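Setting Up the Two-Arm Grocery Cell in Simulation

This page covers the table cell in Rilley, from an empty project to the first saved pick. It assumes you have the simulator installed and the Trundwood arm files unpacked. If you are still on the August release of the arm files, update first. The older wrist model has the wrong joint limits and the hands will fold back on themselves when you reset.

Load the table and the arms

Open the base project and load the table before anything else. The arms take their mounting height from the tabletop, so if you load them first they end up at floor level and you have to delete them.

Add the left arm, then the right. Run the joint check on each one separately. Every joint should move to its lower limit, its upper limit and back to center. If a wrist stops halfway, open the joint file and look for a missing linkage entry. Povilas Rimkutė keeps a corrected copy in the Sakalauskas folder.

Set the physics step and leave it alone from here on. Changing it later means redoing the contact settings.

Place the items

Bring in the cans and boxes one at a time, a little above the tabletop, and let each one drop and settle. If you load them all at once they can start out overlapping and fly apart when the clock starts. Save the layout as soon as everything is still.

Fingertip contact is the part that takes time. Set friction on the fingertip pads only and leave the rest of the hand at the default. Then work through the items with one hand, opening the fingers fully before each approach.
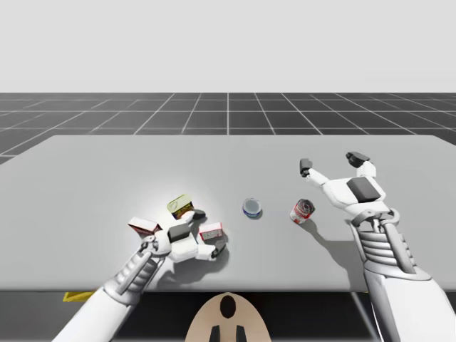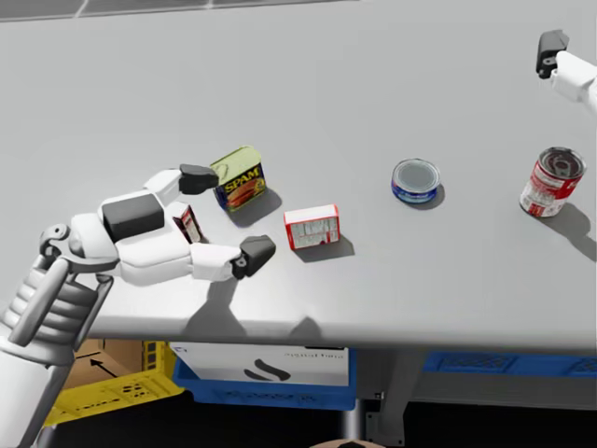

Do both arms have to be loaded to test one hand?

The second arm can be left out while you tune contact, and the project will run faster without it. Put it back before you record anything, though. The collision map is built when the project loads, and a map made with one arm won't keep the two apart.

Fix common faults

Item slides out of the fingers: raise pad friction one step and try again. If that doesn't help after 3 tries, lower the closing speed.

Item shakes while held: the closing force is too high. Bring it down until the shaking stops, then go up one step.

Fingertip sinks into a box: the box has no collision shape. Re-export it from Skernis with the shape option checked.

Arm jumps on reset: the home pose was saved while the arm was moving. Stop the clock, move the arm home by hand and save the pose again.

Save the cell

Run 24 resets with the saved layout. If 16 or more go through without a warning, save the project under a new name. Keep the old one until the log has been read, and write the contact values in the notes field.

Page last changed 16th October.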